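right, people keep asking what I do on Thursday evenings now so here's a thread about the robotics class. grab a brew, it goes on a bit 🧵

**1/**
It's an evening course at the college, 14 of us, run by a very patient man called Jhosep Ccori. You get put on a team in week one and you stay on it till the end. Ours is called Huaranga. I didn't pick the name, I was parking the car.

**2/**
The job for the whole term is a kitchen helper. Each team gets a robot with proper fingered hands and has to teach it a handful of household tasks. We drew "open the fridge and put something away". The team next to us (Hinov) got "wipe a table" and I'm still a bit sore about it.

**3/**
I'd never written a line of code before September. I do payroll! My big qualification was having once fixed a printer. So if you're thinking about doing something like this and you're worried you'll be the thick one at the back, come and sit with me, there's room.

**4/**
Anyway. Fridges. You have opened a fridge so many times that you have no idea how you do it. You sort of hook your fingers round the edge and lean. Try explaining "sort of hook and lean" to a motor.

**5/**
First thing we had to sort was the starting pose, so where the hand waits before it goes for the door. We went with hand upright and open, fingers nearly straight, thumb stuck out towards the fridge. Looks like it's about to stop traffic.
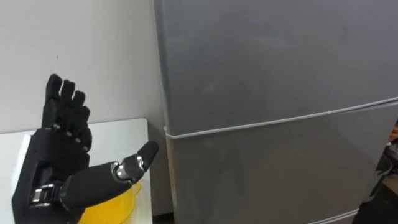 **6/**
The trouble with that pose is the thumb gets to the door well before anything else does. On our first go it gave the fridge a firm prod and then the program decided it was holding something and carried on to the next step. Very confident. Pulled a big armful of nothing.

**7/**
So then we had two weeks of arguing about the thumb. Half the team wanted it tucked in from the start and swung out late. I wanted the whole hand further back. We tried both and mine was worse, I'll admit that here where only all of you can see it.

**8/**
Tucked thumb it is. The fingers go round the edge of the door first, then the thumb comes in, then the arm pulls. Getting it to pull in a curve took another whole evening as doors swing (who knew) and we'd told it to go straight back.

**9/**
Jhosep's rule is that you do 25 clean runs in a row before you're allowed to say a thing works. One miss and you're back to zero. We got to 19 last month and the door seal stuck a bit and the fingers slid off. There was some language.

**10/**
Somebody asked in replies about the boring side. Yes, there's loads. We've logged 300 attempts and every one gets a note of what went wrong. Mine say things like "missed" and "missed again, lower". Our tidier teammate's have headings. Guess whose get read out in class.

**11/**
Also asked: is it expensive? The college already had the kit, so it's just the course fee and whatever you spend on crisps. You don't need your own laptop either, though I take mine as the E key sticks on the one I kept getting.

**12/**
The end of term thing is called the Brulmont, it's a friendly with the other class across town. Every team does its task in front of the judges and then there's a surprise item you have to put away. Last year it was a whole cabbage. We've been practising with a grapefruit and I think we're kidding ourselves.

**13/**
It's in November and you can come and watch, it's free. I'll post the time when they've told us, they've changed it once already.

**14/**
Oh and for the person who wanted to know if I now look at my own fridge differently: yes. I stood there last night opening and shutting it for ages, watching what my thumb did. It comes in last! Every time! My other half asked if we were out of milk.

**15/**
Will do another one of these once we've cracked the 25. If you know anything about gripping round vegetables please shout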